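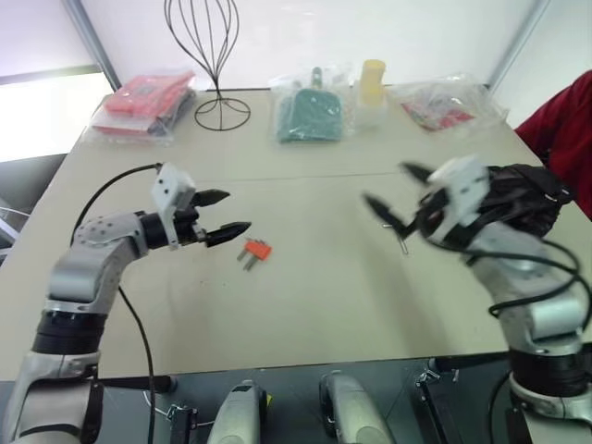

Robot Software II: Handout 5, Two Arms and One Planner
Rawiri Hinds, Piscombe

Search this site Search

Read this before the lab. The papers on the list make two-arm planning sound finished. I don't think it is, and you should come in ready to argue.

1. What the planner is told
Each arm gets a joint model and a set of collision shapes. Cables are usually left out. A loop of cable at the wrist moves with every joint and fits no neat capsule, so people pad the forearm and hope. Ask what the padding costs you when both grippers have to work close together over one small part.

2. What perception is told
Clear plastic bags are bad news for depth cameras. So are thin metal parts lying flat on a table. Cartwright's notes report 73 percent grasp success, but read the test setup: matte blocks, one arm, nothing behind them. I would not carry that number over to a cluttered table.

3. Timing
If arm A waits for arm B, you have a lock. If both replan at 18 Hz against each other's last known pose, you have two programs guessing. Motion blur makes the guess worse. Lautaro Garrido's scheduler handles the first case well. I have yet to see it handle the second.

Exercise
Take the Flundcombe log and find 2 places where the planner reports "clear" and you would have stopped the arm. Say which input you blame. "The model needs more data" will get no marks.

Due in October. Late work goes to Glenys Tipoki.

We use cookies to remember your settings. Accept Decline

Back to top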